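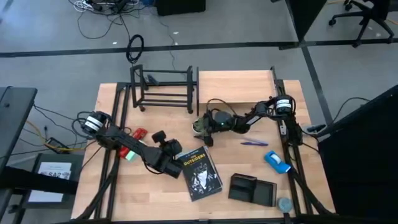
A black-covered book and a small bowl on a timber benchtop.

Covadonga Bravo has been selling second-hand books in Staslow for long enough to be rude about them. I'd come to ask about decluttering, specifically the Ollis method, which the council library has been pushing with a free workshop and a 67-page workbook. She had a copy on the counter and had written in it.

"Page one asks what your home is trying to tell you," she said. "Mine's telling me the gutters are full."

The Ollis method goes like this. You empty a room, sort everything by how often you've touched it in the past year, and let go of anything in the bottom group. The workbook promises 80 per cent of us will feel lighter by the end of the first weekend. I asked Bravo if she'd found where that figure came from.

"There's a footnote. The footnote goes to their own website. The website tells you to buy the workbook."

She isn't against a clean-out. Most of her stock arrives in the boots of people who've just had one, and she admits the fad has been good for the shop. What gets up her nose is the yearly touch rule. "I haven't touched my mother's atlas since I moved in. I haven't touched the fire extinguisher either. Out they both go, apparently."

Then there are the people who come back. She reckons every winter she gets a few of them in July, wandering the shelves for the same cookbook they dropped off in autumn. Does she sell it back to them? "Of course I do. Half price if they look ashamed."

I put it to her that a bookseller would say all this. She took it fairly well.

"Would I like people to own more books? Yes. Do I reckon a family of five in a two-bedroom unit needs a bit of floor? Also yes. I've just never seen why you need a method for it. Get a box, put the rubbish in the box." 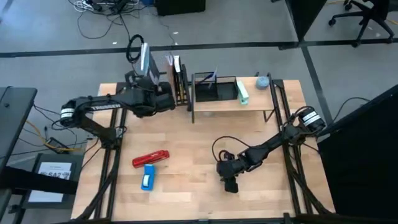

Paper was where we disagreed. I keep none and she keeps nearly 779 letters, a number she knows only because Diltska, the storage people out past the rail yards, quoted her on scanning them. The quote was $2326. "For that I could buy a very nice cupboard," she said, "and I could still read them in a blackout."

I told her I'd scanned all mine and never missed the originals. She asked when I'd last opened the files. I said that wasn't the point, and she wrote something else in the workbook.

The next Ollis workshop is at the library on Sun 23 June. Bravo has booked a seat up the front.

14 shares | 3 comments

marg_w
Did the workshop in autumn. It was fine? Nice biscuits. Still have all my stuff.

Desk Drawer
She sold me back my own Thai cookbook. Full price, so I must not have looked ashamed enough.

tessellate
$2326 to scan letters is a rort, the library scanner is free. Bring your own USB.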